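Live sound notes: the choir set at Storham

2nd June

Print | E-mail

The worship night at Storham was recorded to multitrack, and I have now been through all of it. The room has a long decay below 200 Hz, so the choir mics were high-passed before anything else was done. The lead vocal needed a narrow cut at 3310 Hz - the monitors were feeding back into it during the second song.

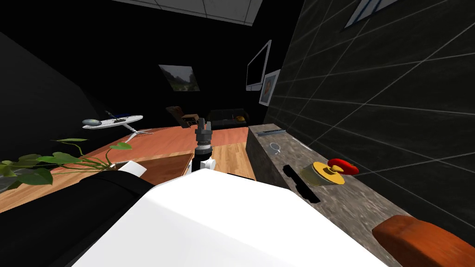 Vol. 5, No. 8

The choir used five condensers on tall stands. I would use fewer next time. The two outer mics picked up mostly drums, and the final mix leaves them muted. Keys went direct. The Khondokar preamp ran clean all night with the pad engaged.

Levels on the opening medley were low. I raised the alto group and left the tenors where they were. The singers from Plesby stood farther back than planned and took more gain, with more hiss as a result.

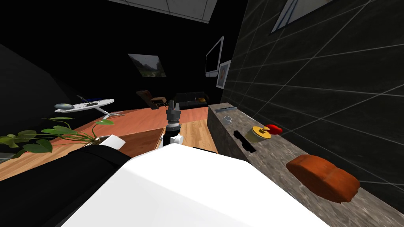 p. 8

Tempo drifts in the third song by around eight beats per minute between the first verse and the last chorus. I did not correct it. The band was following the singer, and a fixed grid would have put the claps out of time.

Files are 24-bit at 48 kHz. The rough mix is labeled 3977 in the shared folder. The version made in January at Virville is a separate session and uses a different track order.

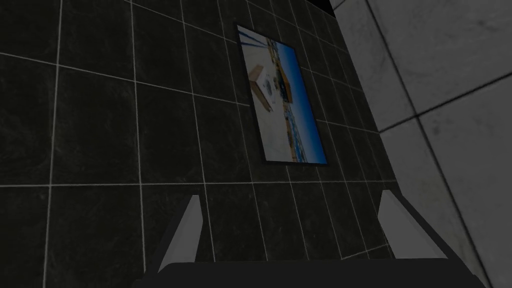

Still to do

Edit the gap before the closing hymn. Replace the clipped snare hit in song four. Export stems for the choir.

Print | E-mail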